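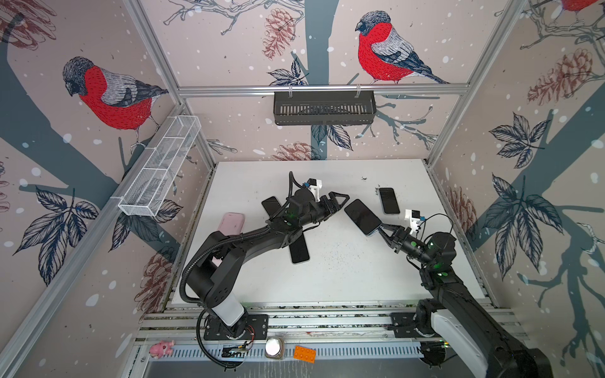 Two arms and a set of smartphones in a Bunport handling cell.

Bunport pauses phone handovers after gripper fault

BRILLSTEAD, July - Bunport has stopped all arm-to-arm handovers in its phone handling cells after a fault that let one gripper open before the other had closed. No one was hurt. One phone was dropped onto the tabletop and its screen cracked.

The fault showed up on handover 418 of a planned run of 2000. The right arm was holding a phone out to the left arm when it received a "grip confirmed" signal that should not have been sent. The left gripper was still open.

Engineers traced the signal to a timing error in Urio, the company's control software. After a short network delay, Urio could read an old grip message as a new one. The error came in with an update installed earlier in the month.

"The arm did what it was told, and what it was told was wrong," said Lesia Kushnir, head of controls at Bunport. "We should have caught it in our own tests before the update went out."

Bunport has gone back to the earlier version of Urio in all 40 cells at its Brillstead and Fenley sites. Single-arm work continues. Handovers will stay off until each cell has passed a new test that adds network delays on purpose.

Under the new rule, the giving arm must wait for a fresh signal and a matching force reading before it lets go. If either is missing after 10 seconds, both arms hold still and an operator is called.

Customers who run Urio at their own sites have been told to turn off handovers and stay on the earlier version - Tavion Begay in customer support is handling questions.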